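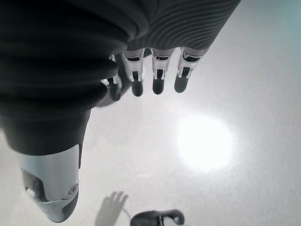
Vonora hand with the ribbed cover on, over a pale surface.

mavis_iwasaki
Posted 21/08/2021
Has anyone else got the Vonora hand from Galtstead? Ours is the four fingers plus thumb version with the soft dark cover over the back and wrist. Paid $1445 for the cover and fingertip kit on top of the hand and I'm trying to work out if a second kit is worth it.

ytan
We run two. The rubbery tips are good on smooth parts. The cover I could do without. It took me 20 minutes to get it seated past the base of the thumb the first time.

Thaddeus C
Disagree about the cover. We do a lot of sanding next door and the dust gets into everything. The finger linkages are open, so you still have to brush those out, but the wrist has stayed clean since June.

ytan
Fair enough if you've got dust. We don't, and it's $80 for a replacement if you tear one.

mavis_iwasaki
Is that $80 from Galtstead direct? Abeysekara quoted me more than that plus freight.

Thaddeus C
Direct, yes. Abeysekara were quicker with the paperwork though – depends how soon you need it.

jkatiyar
Check the thumb before you order anything. Ours had a bit of play at the joint and Vondudside fixed it under the service plan. They wanted the hand back with the cover off.

ytan
Never had that on either of ours. I wouldn't pay for the plan.

jkatiyar
You've been lucky then. We do some 20 hours a week on ours and I'd renew it.

mavis_iwasaki
Thanks all. I'll look at the thumb tomorrow and just get a spare cover for now.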